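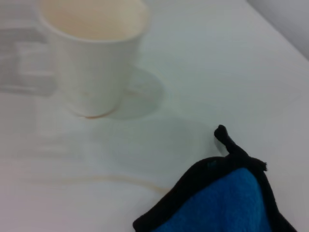

Ju-won Geum reckons most people go wrong with a spilt drink by wiping too soon and too wide, so that a small ring ends up as a thin film over half the table. I agree with that, and the method below starts from the same point. It is meant for white and pale tabletops with a sealed surface. Bare wood and unsealed stone need different treatment.

Filed under: Cleaning > Tables and worktops

What you need

Kitchen paper
Two soft cloths
Washing-up liquid
300 ml of warm water in a bowl
Bicarbonate of soda, for old rings only

Lifting the spill

1. Pick the cup straight up. Don't slide it. Dry the bottom before you put it down again, and put it down somewhere else.

2. Lay a folded sheet of kitchen paper over the wet part and press. Leave it for a few seconds, then lift it. Repeat with a clean sheet.

3. Follow any thin runs of liquid with the corner of a sheet, working from the far end back towards the ring.

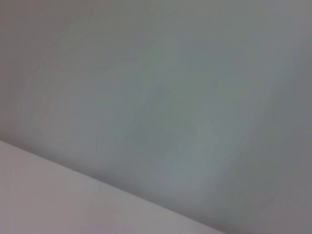 Junpei Aoki
Household editor

Washing and drying

4. Add a small squirt of washing-up liquid to the water. Wring the first cloth out well and wipe from the outside of the mark to the middle.

5. Rinse the cloth and go over the same area with plain water. Soap left behind dries dull and picks up dirt.

6. Dry with the second cloth. Crouch down and look across the table towards a window, as a faint tea or coffee mark is easy to miss from above.

If the ring has dried on

Mix a teaspoon of bicarbonate with enough water to make a paste. Try it on a hidden corner first. Dab it on the ring, leave it for 5 minutes and wipe off with very little pressure. Avoid scouring pads, especially on gloss finishes. Rinse twice, then dry.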